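In Praise of the Tray

By Magdalini Panagiotou

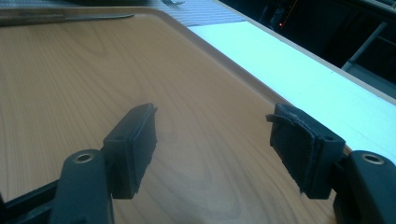
A wood-grain tray with a raised rim.

My grandmother carried everything on a tray. Coffee, of course, but also the mail, her sewing, the tomatoes from the back steps, and once a sick kitten wrapped in a dish towel. I grew up thinking every household ran this way, and when I moved into my first apartment in Flunside I was amazed to find that my roommates walked back and forth to the kitchen with one cup in each hand like people crossing a river on stones.

I want to make a case for the tray, because I think we have let it slide. People own them. They got one at a wedding, or it came with the house. It stands on its side between the refrigerator and the wall and comes out in March for somebody's birthday, and then back it goes. What a waste of a wonderful thing!

Start with breakfast. If you put your breakfast on a tray, you can eat it anywhere. You can eat it on the porch, in the bath if you have steady nerves, or on the floor next to a child who refuses to leave her blocks. The whole meal moves when you move. I have eaten the same oatmeal at a table and off a tray by the window, and the one by the window was better, and I will not be talked out of that.

Then there is the business of clearing up, which the tray makes so much shorter that I feel a little guilty about it. One trip. The crumbs come too - they stay inside the rim, and you tip them into the sink.

What I love most, though, is what a tray does to a mess. Take the stuff that collects by a front door: keys, stamps, a dead flashlight, three pens, a bill from the dentist. Spread over a shelf it looks as if you have given up. Put the very same stuff on a tray and it looks as if you live there on purpose. I don't fully understand why this works. My sister, who teaches drawing, thinks it is simply the edge, that the eye is happy once it knows where a thing stops. She may be right. All I know is that I have four trays in use at the moment and could find work for a fifth.

I asked about this at the Skerberg flea market last weekend, where a man was selling trays out of the back of a station wagon. He had 65 of them, stacked like pancakes, and he knew where every one had come from. A big tin one had spent its life at the Dalsgaard hotel, carrying toast up to the second floor. He told me that buyers pick them up, admire them, and ask what they could hang them up with. Hang them up! He looked truly pained. I bought the tin one on the spot and carried my lunch home on it.

I do have opinions about what makes a good one. It should have a rim high enough to catch a sliding spoon. It should be light when empty, or you won't bother. Handles are nice but I can live without them, and cutout handles are better than the kind that stick up and knock against your glass. It should not be so lovely that you worry about it. The best tray I ever owned had a ring burned into it from a pan of rice in the old Nemard Street kitchen, and after that I was never careful with it again, and we were both much happier.

There are people who find trays fussy, and I see where they get it. They think of hospitals, or of an aunt with doilies. But a sandwich on a tray is still a sandwich. You can be as sloppy as you like on one. I have had pizza on mine, with my feet up, watching a ball game I didn't care about.

So go and pull yours out from beside the refrigerator. Wipe it off. Put your coffee on it, and the paper, and an orange, and take it all out to wherever the sun is this morning.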